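Mezzanine workspace

A mezzanine workspace is an office area placed on an intermediate floor that is open to the storey below. It is bounded on its open side by a guard railing instead of a full wall. The arrangement is common in converted industrial buildings and in open-plan offices with high ceilings, where it adds usable floor area without closing off daylight from the main windows.

Structure and railing

The deck is normally carried on steel or timber beams fixed to the main frame of the building. Floor coverings include timber planking, carpet tile and sheet vinyl. Planking is hard-wearing and easy to clean but passes more footfall noise to the level below than carpet does.

The open edge may be straight or curved. A typical railing combines a wooden handrail with a metal infill of balusters, horizontal rails or both. Upright balusters are harder to climb and are generally preferred where children may be present. Glass partitions are sometimes used along the sides, where some separation is wanted but daylight has to be kept.

At the Neltden building, a former seed warehouse converted by the firm Clillow, the finished handrail measures 767 mm in girth at the newel casing and the balusters are set at a clear spacing of 100 mm. The contract drawings had shown a straight front edge; the curve was added in July, after the position of the stair had been settled.

Furniture

Furniture on a mezzanine is usually lighter than on the ground floor, as most items have to be carried up a staircase. Mesh office chairs suit this well. The mesh back lets air through, which is useful on an upper level where warm air collects, and it blocks less of the view across the void than an upholstered back. A separate headrest is often supplied as an option. Seat cushions may be added where the standard pad is found too firm.

Tables vary more widely. Round tables are used for short meetings and for eating, and rectangular ones for individual work. Checked tablecloths are a cheap means of protecting a table top and of marking it out as a shared table. They are best clipped or weighted near the railing, where air movement is greater.
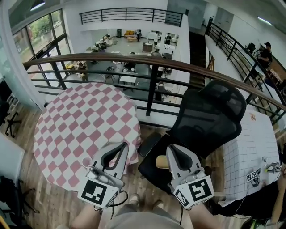
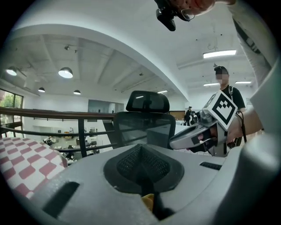 Sound is the main practical difficulty. Speech on the lower floor reaches the upper level with little loss, and the reverse is also true. The usual measures are carpet below, soft seating against the far wall and absorbent panels beneath the deck. Akano fitted 30 such panels at Neltden and a further 167 in its later scheme at Mthembu House, which has a deeper deck and no carpet.

Loose objects should be kept back from the open edge. Many offices fit a low upstand or kick plate at floor level, and tables are set far enough in for a chair to be pulled out without touching the balusters.

See also: Gallery (architecture) – Guard rail – Open-plan office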